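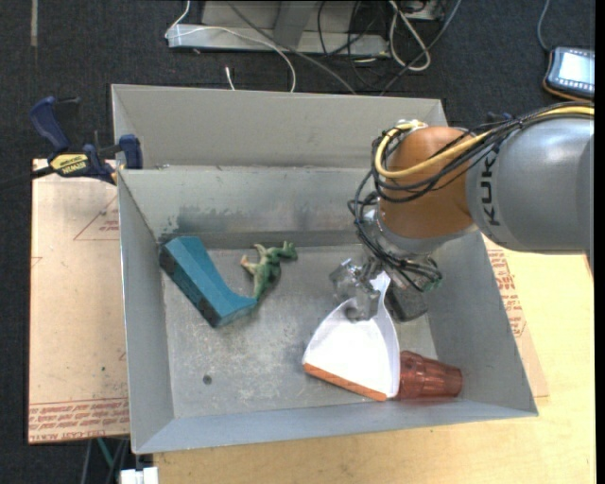
Print | E-mail this page

August | Béla Medve

4. Hanging a framed print on the Lurholm rail

1. Fix the rail level, with a screw at each marked hole.
2. Slide two Halás hooks on to the rail from the left-hand end.
3. Set the hooks 30 cm apart and tighten each grub screw.
4. Hang the print and check that both cords are taut.

Note: Prints on baryta paper need a spacer between glass and surface. Use 4 mm for small prints and 6 mm for large ones.

Caution: Do not hang prints opposite an unshaded window. Set gallery lamps to 4000 K and keep them off when the room is closed.

Recent items
Clatance mount cutter: changing the blade
Jirkau print boxes: stacking and storage
Labelling a travelling exhibition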